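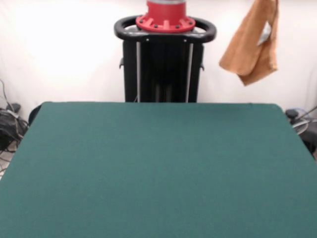 A member wrote in after the autumn mailing to ask whether a felt-covered table is worth the upkeep at all, given that a bare top can be wiped down in a minute and felt cannot. The letter was signed only "Birkett branch." It is a fair question, and this talk is arranged as a reply to it.

Filed under: Talks and Handouts / Care of Furnishings

January 10, 2021. Posted by the Udanell Society Office

Speaker notes: Keeping Felt-Covered Tables in Good Order

Opening (keep short). Welcome members and guests. Handouts are at the door. Questions may be taken at any point, but matters of purchasing should be held for the end.

1. Why felt is used

Felt quiets a table. Small items set down on it do not ring or slide, and a polished object can be turned over without marking its face. A dark teal-green cloth also gives a calm ground for looking at pale or shiny things. Members who sort coins, buttons or printed cards will know this already.

Return to the Birkett letter at this point. The writer is correct that felt takes more work. The Society's position is that the work is modest when it is done often.

2. Daily care

The table should be cleared fully at the close of each session. Items left overnight press into the nap, and the marks can take days to lift. Brush from the back edge toward the front in long, straight strokes, using a soft brush kept for this purpose only. Do not brush in circles. Strokes laid in different directions catch the light differently and will look like stains from across the room.

Pause here. Pass the two brushes around.

3. Spills

Blot with a plain white cloth. Do not rub, and do not apply hot water. Wax should be left to harden and then lifted with a blunt edge. If a spill has gone through to the board beneath, report it the same day.

The Trulside hall lost a full cover in March to a cup of coffee that had been covered with a folder and left. The replacement came to 826 dollars with fitting. Members may find the figure useful when asking their own branches to keep drinks on a side table.

4. Edges and corners

Wear shows first where sleeves rest. Run the flat of the hand along each edge once a month and feel for thin places. Rounded corners hold their cloth better than square ones, though they are harder to re-cover neatly, and the fitter should be asked to show earlier work.

5. Choosing new cloth

The samples on the Protau card are arranged by weight. Handle them before deciding. A heavier cloth lies flatter over a wide top, and a lighter one is easier to pull around a curve. Order all cloth for a room at one time so that the color matches. Branches with a budget under 1,000 dollars should speak to the office before placing an order.

If time is short, omit section 5 and refer members to the card.

Close. Thank the host branch. Remind members that the brushes must be returned to the box. The session should end within 35 minutes, leaving time for questions.

80 shares | 3 comments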